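Celau Community Help
Home > Data collection > Hand-held grippers > Cloth and soft objects

Shirt folding: how many examples, and should I throw away the ugly ones?

Asked 26 Aug 2026
Tags: folding, hand-held gripper, cloth, data quality, demonstrations

Hello to all. English is not my first language, so please ask if something is unclear.

I am collecting examples for a folding policy. The task is one long-sleeved shirt on a bed. The person holds the gripper in the hand and folds the shirt, and we record the gripper camera and also a camera on the head. We do not teleoperate for this task. The files go through the Gotach exporter and then to training, with the default settings except a longer action horizon.

At this moment I have 655 episodes. From these I have marked 86 as "ugly". With ugly I mean one of these cases:

– the sleeve slips out of the jaws and the person must take it again
– the person stops in the middle and thinks where to go next
– the first grasp takes two layers in place of one, and the person corrects it

In all 86 the shirt is folded at the end, so they are not failures. They are only long and not nice to look at.

My first model was trained on everything. It does the first fold most of the time, but then it waits above the cloth with the jaws open. Sometimes it waits until the time limit. I thought that it learned the waiting from the ugly episodes, so I trained a second model without them. The second model waits less. But when it loses the sleeve it continues the movement with empty jaws to the other side of the shirt, as if the cloth was still there, and after this it never comes back.

So my questions:

Should I keep the ugly episodes or remove them? Is there something between?

Do I need more episodes, or is the problem in how I collect? The guide on the Tamihana page recommends "varied starting states" but it does not explain what is varied enough for cloth. We always start from the shirt flat with the front up, sleeves open, collar away from the person.

I also want to know if it is a problem that the operator's hand comes into the head view. I can crop it but then I lose the part of the cloth near the gripper.

Thank you in advance.

Comments on the question

> What is the longest pause in your episodes? Some people record at full rate and do not notice that a third of the episode has no movement.

> (author) I checked now. In the ugly group there are pauses up to 2 seconds. In the good group almost none, but there is a pause at the start of nearly every episode, before the first movement. I did not think about this one.

> That start pause will hurt you too. Cut it.

3 answers

Answer 1 (accepted)

Keep them, but not as they are.

I had the same two behaviors with towels, in the same order, and I lost much time before I understood that they are two different problems.

The waiting comes from still frames. If many frames have no motion, the policy learns that no motion is a good answer for this view. It doesn't matter if the episode is otherwise clean. So first cut the still part at the start and at the end, and then look for still parts in the middle. I remove every stretch where the gripper does not move and the jaw opening does not change. Be careful with the second condition. When the person closes the jaws on cloth, the gripper often stays in place, and if you remove these frames you lose the grasp itself. I did this mistake once and the model hovered beautifully and grasped nothing.

The continuing with empty jaws comes from the missing recoveries. Your clean episodes never show what an empty gripper looks like in the middle of the fold, so the model has no idea that this can happen. The ugly episodes where the sleeve slips are the most useful ones you have. I would keep all of them, with the still frames cut out.

For the double layer case I would keep the correction but start the episode later, after the wrong grasp. Otherwise you teach the wrong grasp also. Some people mask the loss on the bad part and leave the frames in. This is cleaner if your training code permits it. The Gotach exporter has no field for it, so I write a small side file with the frame ranges.

After this, record some recoveries on purpose. I start with the sleeve already halfway across and half fallen, and the person continues from there. I collected 90 of these for towels and it changed more than all the normal episodes I added before. They are short, so it goes fast.

About the hand in the head view: at run time there will be a robot wrist there and no fingers. If the head camera is an input to your policy, this difference can matter. I would first try training with only the gripper camera and compare. If it is equally good, leave the head view for checking the episodes by eye and do not crop anything.

Comments on answer 1

> (author) Thank you, this is very clear. I did not know that the start pause counts the same. I will cut and train again before I collect more.

> One addition – save the original files before you cut. I had to change my threshold twice.

Answer 2

Just collect more. We had bad results with cloth until we had a few thousand. Quality doesn't matter so much as people say, the network averages it.

Comments on answer 2

> I don't agree with "averages it". If half of the examples go left and half go right, the average goes through the middle, and with cloth the middle is usually nothing. It depends on the model of course.

> We use a diffusion head, so for us it was fine.

Answer 3

I agree with the first answer and want to add only about the starting states, because the question was not answered.

Flat with the front up is a good first state but it is the easiest one. If every episode starts like this, the policy knows only one shirt. In our Dravoveo project we use a starting list and the operator goes through it in order. If you say to people "please vary", they vary for a few episodes and then they go back to the habit. Our list for long-sleeved shirts is below. Please adapt it.

1. Flat, front up, sleeves open. Keep this as the base, but not more than a quarter of the total.

2. Rotated. Turn the shirt to a different angle on the bed for each episode. Also move it closer and farther, so that the reach is not always the same.

3. One side gathered. The body stays spread wide with its normal wrinkles, and on one side the cloth is narrow and twisted toward the gripper. We have the jaws already closed on the tip when the recording starts. Do it for the left and for the right.

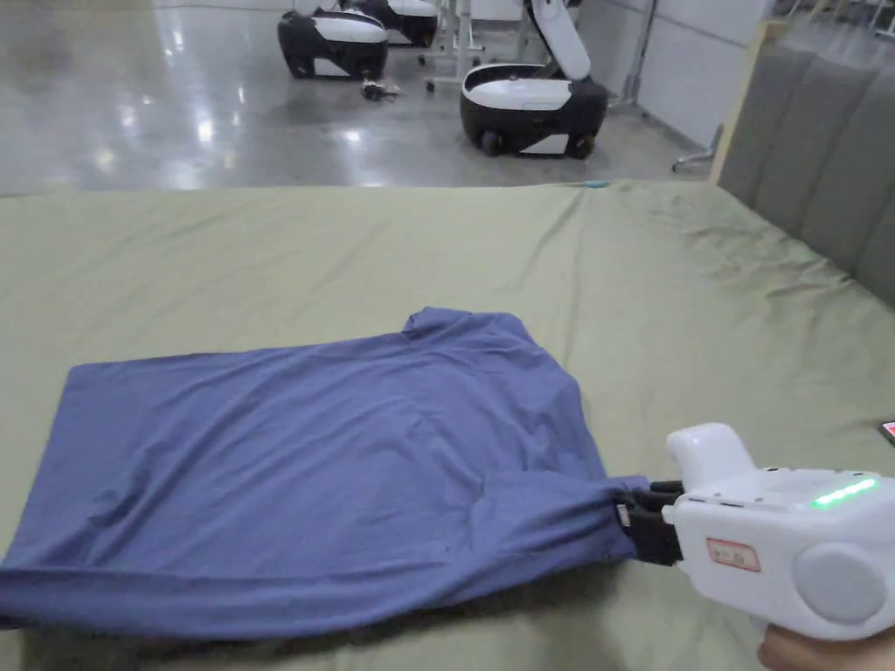

4. Back up. The collar looks different from this side and the buttons are gone from the view.

5. Sleeve under the body. The person must first pull it out. These episodes are long and the operators do not like them, so we put them early in the session.

6. Dropped. Lift the shirt by any point, let it fall and record from there. We do this last, when the other states already work. If you begin with it, the success is low and you can't see which part is wrong.

Change also the sheet if you can. We had one sheet for a long time and the model was lost on a different color. Two or three sheets were enough for us.

On the length of the episodes, I would not worry. A slow episode without still frames is good data. A fast episode by a person who is in a hurry is often worse, because the grasp happens in very few frames.

Comments on answer 3

> (author) The list is very useful. For number 3, do you record also how the cloth becomes gathered, or only from there?

> Only from there. We prepare it by hand before the recording. If you record the preparation, the model may learn to do the gathering, and you don't want this.

> Do you label the starting state in the metadata?

> Yes, one number per episode. Later you can see the success for each state separately and collect only where it is weak.

Related questions

Jaw opening value is noisy when the cloth is very thin
How to detect an empty grasp from the gripper camera only
Gotach exporter drops the last frames of short episodes
Same operator or many operators for one folding task?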